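ok thread time. play food basket for the little kitchen corner, since a few of you asked how I set it up

1/ Started in September with a giant bin of plastic food. 205 pieces. Way too much, kids just dumped it on the floor and walked off

♡ 20 ↻ 2

2/ So I cut it way down. One oval wicker basket, a handle on each end so two kids can carry it (they fight over who gets which handle, fine). Goes on a light wood cutting board on the white table. Cucumber, green pepper, persimmon, yellow pear-ish thing and one lumpy yellow guy we still argue about. Five things, thats it

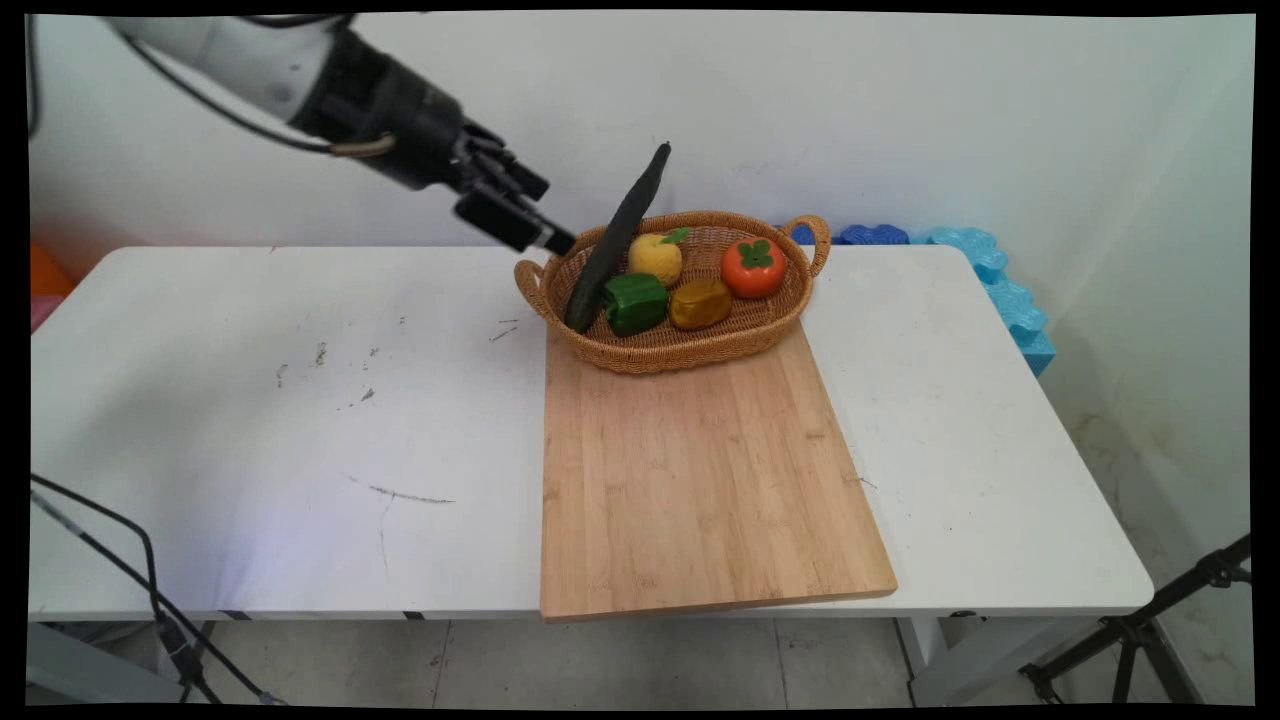 Nigel Mottram: Five seems low for a whole group? Ours would be in tears by snack time. We keep a dozen out and swap them monthly.

3/ fair! depends on the group. Mine do better with less – they talk more when they have to share. A dozen would be on the floor by 9. But yes to swapping, I do it when they stop asking for stuff by name

4/ Where from. Basket is thrift store, paid 2 bucks. Most of the food is the Treloar market set, couple strays from the old Nunberg bin. Don't buy the big Plamley tub, we had it, paint came off on everything

♡ 31 ↻ 4

5/ Words we get out of it: bumpy, smooth, shiny, long, round, heavy, stem, leaf. Persimmon was brand new for almost all of them. One kid calls it "the tomato with a hat" and now everbody does

6/ Favorite is the cucumber by a mile. Bumps all over it so they rub it with a thumb, and it's long enough to stick up over the rim so it gets grabbed first. Every time

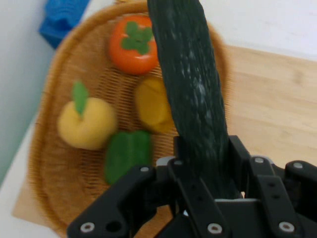

7/ Cucumber is also a phone, a microphone and a baby. I let it go. Only rule is it ends up back in the basket before lunch

8/ Cleaning – warm soapy water for the food, dry on a towel overnight. Basket just gets a damp cloth, do NOT soak wicker, learned that one at Valtdale with a nicer basket than this

9/ Next up is bread and eggs I think. Nosipho Xaba has a felt set she's lending me. Will post when its out

♡ 44 ↻ 6 12 replies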